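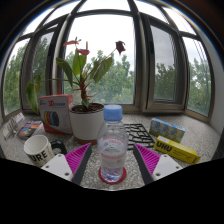

Fingers open over the water bottle, kitchen counter, dark strips on.

Quick one tonight, kettle's on. Spent the evening on the gripper again and want to write down what I did before I forget it like last time.

Problem was the contact strips. The old pair had gone shiny after 300 grabs, maybe more, I stopped logging at 300. Bottles were sliding. Mugs too. So — new strips, the dark ones from Kavska, cut to length with kitchen scissors. Peel, wipe the finger with alcohol, leave it alone for 14 minutes, press. Don't skip the wipe. I skipped it in October and the left strip came off on a jar of pickles.

Then the mounting plates. Three holes each and the big one is the one that matters. Do the two small screws finger tight, squeeze the fingers shut a couple times so everything finds it's place, then tighten the big one, then go back to the small ones. If you do it the other way round the fingers meet crooked and you'll be chasing it all night. Ask me how I know.

Ruxandra Crăciun sent me her plate files from the Foltstead build and they're nicer than mine. Rounder corners. Might print a set this weekend if the spool holds out. White again, easier to see cracks.

Camera check after that. I want both fingers in view, same amount of each side, with the bottle standing between them. Clear plastic is a mean test for this thing but I'd rather fight with it now than later. Lens wiped with a dry cloth only!! No alcohol on the lens.

Still to do:
thread lock on the big screws (out of it, need to order)
zero the finger width again now the strips are thicker
200 grabs on teh new pair, then look at the edges
find the small hex key, the real one

Part number for the strips is 3424, writing it here becuase the bag is already in the trash.

More when the thread lock comes.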